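Two Hand Grippers, One Table
Project report, Team Clostitau
Turned in 11/25/24

What we set out to do

Our team wanted to record people doing small table tasks with hand-held grippers and then see if a robot arm could learn from the recordings. The arm part is next term. This report is only about the grippers and the recording sessions. Plan was written in May and we changed most of it.

The grippers are the Skeltunley design, two fingers on a linkage with a soft pad on each one. We printed our own parts. First set of links cracked at the corners of the cutouts so we rounded them and printed again. Pads are held on with screws, easier to swap than glue.

Recording

We ran 168 recordings over 4 sessions. Two people at a time, one gripper each, same table. Tasks were picking up, passing, putting into a container and taking back out. The person calling the task also kept the log, which was a mistake — some rows have no task name and we had to watch those again.

Soft and tangly objects were the hardest by far. A block has one good place to grab it. Beads move when you touch them, and the part you lift is not always the part you wanted. We wrote down a "snag" every time something caught in the linkage. 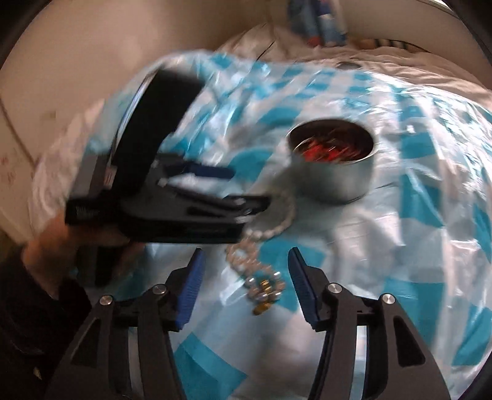 Why did we use hand-held grippers when we could have driven the robot arm directly with a controller?
Driving the arm by controller was too slow for us. In our first tryout a single pick took longer than a whole pass task by hand, and only one person could practice at once. With the hand grippers everybody on the team got recording time, and the fingers are the same shape as the ones going on the arm, so the grabs should carry over.

What we kept

Out of all the recordings 93 were good enough to keep. Most of the ones we threw out had a dropped object or the start got chopped off. A few were fine but the file names were wrong and we couldnt match them to the log.

Sorting was done in Penura, the labeling program the club already had. It crashed on long files. We ended up cutting everything shorter before loading, should of done that from day one.

Problems

Shiny surfaces. Glare made it hard to tell where thin objects ended, and our tracking script lost them. We tried moving the lamp, helped a little. Matte cloth next time.

Finger pads slipped on smooth beads. Switched to ribbed pads, better but not fixed.

Trigger spring got weak. Replaced it 8 times total across both grippers — need a stronger one.

Next term

Mount the fingers on the Weerakoon arm in the lab and try the pass task first, then the container task. Beads last. Also write a real checklist for the log, and back up the files the same day. Parts list and spring sizes are in the team folder.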